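Brakitz pays people to fold clothes at home, and wants more of them

The small company Brakitz has opened a second round of its home recording program, in which ordinary people do housework with a hand-held gripper and the recordings are used to teach a robot how to handle cloth. The first round ended in May. According to the company it gave 2,009 usable recordings, made in 91 homes.

The program is led by Corinne Zamora, who came to Brakitz from a firm that made sewing machines. She told us that her team had first tried to collect everything in one laboratory room, with one table and one box of shirts bought for the purpose. The learning system became quite good at this table and these shirts. When the team put a bedspread on the table, the success rate fell by more than half.

"We had taught it our table," Zamora said. "Then we asked for help from people who have beds, sofas, blankets from their grandmother, and all the other things which are in a house."

The tool that participants receive is simple to use. It is held in the hand, and it has two fingers that close on the cloth when the trigger is pulled. A camera on the tool records what the fingers are doing. The same type of fingers is mounted on the robot arm in the Brakitz workshop, so the movement that a person makes can be passed to the machine with few changes. The participant does not need to know anything about programming. The training takes one morning, and it is given in person by Pin-yu Siu or by Desmond Halvorsen, who travel to the homes with two cases of equipment.

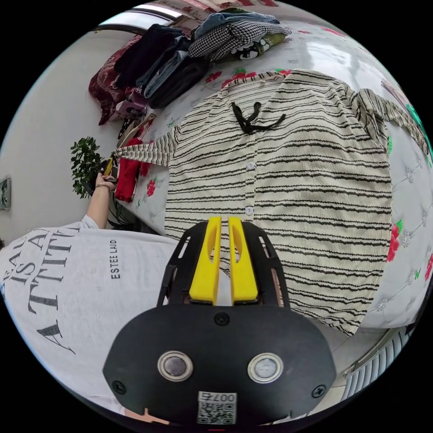

Clothes with patterns are especially wanted in the second round. In the first one too many participants chose plain T-shirts, as these are easy to fold and the session is finished sooner. Siu said that stripes, ties at the neck, small buttons and soft collars are all difficult for the system, each in its own way. A stripe can look like a fold. A cord can be caught by the fingers together with the cloth, and then the whole shirt is pulled along.

The company has therefore changed its instructions. Participants are now asked to lay out at least nine different pieces from their own wardrobe before they begin, and not to iron them. They may work on a bed, a table or a clean floor. The other things in the room can stay where they are. In the first instructions it was written that the surface should be white and free of objects, and this sentence has been removed.

Each recording covers one task from the beginning to the end. Examples of tasks are: spread the shirt flat, bring the sleeve over to the middle, take the edge of a blanket and fold it once. If the cloth slips, the participant should take it again and go on. Zamora asked us to write this clearly, as many people in the first round stopped after a mistake, deleted the recording and started again from zero. The company would like to have these mistakes. A robot that has only seen perfect folding does not know what to do when a corner falls down.

Working with two tools, one in each hand, is the other new point. In the first round only 155 of the recordings were made this way. The reason was partly practical, for the second tool arrived late from the supplier, and partly that people found it tiring. Shu-fen Hsieh, who took part in both rounds, said that she needed some days before her left hand could do what she wanted.

"With my fingers I fold a shirt and I think about dinner," she said. "With the grippers I must think about the shirt. You have to choose where to take it, and if you take it in a wrong place you see this only at the end. After one week it was better. But my arms were still tired in the evening."

Hsieh also said that blankets are harder than shirts. A shirt has a shape and one can see where the shoulder is. A blanket is only a big piece, and when it is thick the fingers take the upper part of a fold and leave the lower part behind. She has learned to push the fingers down a little before closing them.

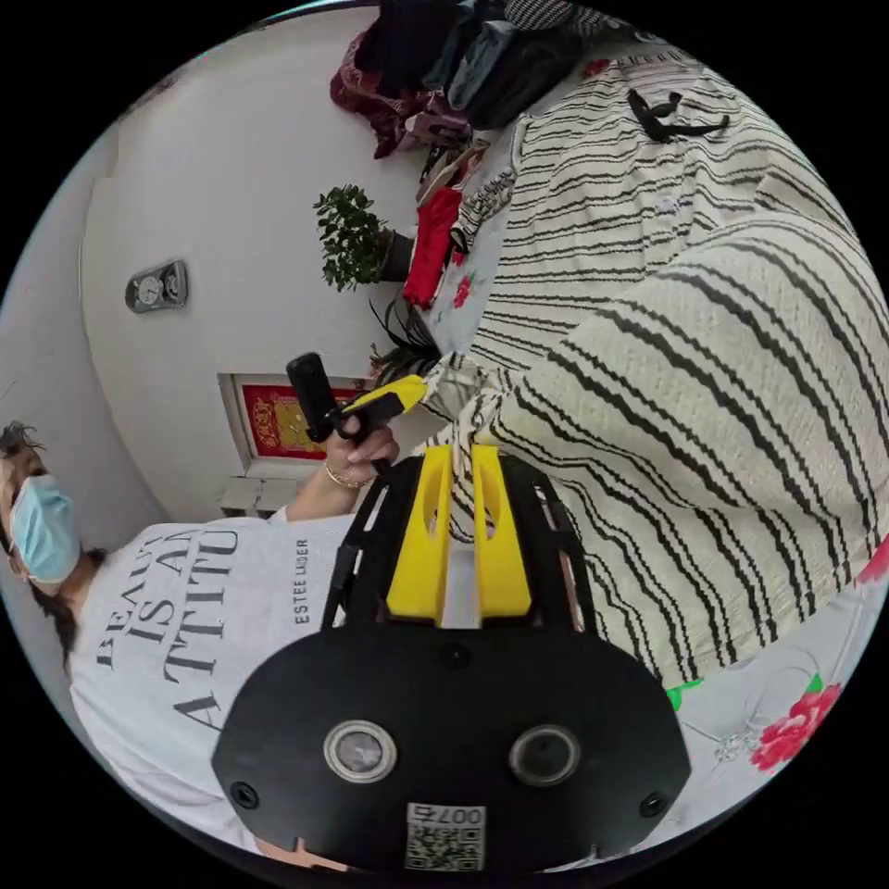

The payment is made by the hour and includes the time for preparing and tidying. Participants can stop at any moment and keep what they have earned until then. Brakitz has not published the hourly rate, but Halvorsen said it is the same for all homes and that it was raised after the first round, when several people complained that the charging of the batteries was not counted as working time. It is now counted.

A question which many readers will have is about privacy. The camera is made to look at the hands and the cloth, but it has a wide view, and it can also see the room, the walls and sometimes other persons. Brakitz says that every participant can look at the recordings before they are sent, and can remove any of them without giving a reason. Faces are blurred on the company's own computers before the recordings are used for training. Names and addresses are kept in a separate place.

Tatu Mushi, who advises tenants on data matters and has read the agreement for us, considers it mostly fair. He is content with the right to remove recordings, and with the short language of the text, which has only two pages. He is less content with one paragraph that allows Brakitz to share the recordings with partners. The paragraph does not say who the partners are. "If I let somebody see my bedroom, I would like to know the name," Mushi said. He recommends that participants ask for a list before they sign.

We asked Zamora about this. She answered that at present there are two partners. One is Vando, which makes the motors for the robot arm and uses the recordings to test how strongly the fingers should close. The other is Marchetti, a laundry business that serves hotels and small clinics, and which hopes to use the robot for sorting and folding. She said that the two names will be added to the agreement before the new participants receive it.

Marchetti is also the place where the result will be tried. A first robot should be placed there after the second round, next to the table where towels and bed covers are folded by hand today. The manager of the laundry did not want to speak about numbers of staff. Zamora said that the robot is slow at the moment and takes several minutes for one shirt, while a trained worker needs only seconds. She does not expect that this will change soon. For the trial it will be given only those pieces that can wait.

The software that learns from the recordings has the name Brilarine. It is trained again each time a new group of recordings is ready, and every version is tested with the same basket of clothes, among them a raincoat that no version has managed until now. Siu keeps a notebook in which the failures are described by hand. She showed us a page from the spring where the word "sleeve" was written on nearly every line. The problem with sleeves is that they are often hidden under the body of the shirt, and the system then behaves as if the sleeve did not exist. Recordings from homes, where the clothes are thrown on the bed in every possible way, have helped with this more than the change of the software that was made in the same period.

Not everything from the first round could be used. Some recordings were too dark, and in others the fingers were closed during the whole session because a trigger had become stuck. Halvorsen has since replaced the spring in all the tools. He advises new participants to open the curtains and to switch on the lamp also during the day, and to wipe the camera with a dry cloth before they start.

People who want to take part must be adults and must have a bed or a table where they can work from two sides. Experience is not required. Left-handed people are very welcome, as there was only a small number of them in the first round. Those who are accepted will be visited at home for the training, and can keep the tools for two weeks. Applications can be made by telephone or at the Brakitz workshop, where the door is open from 9 in the morning. One should bring a piece of clothing that is annoying to fold.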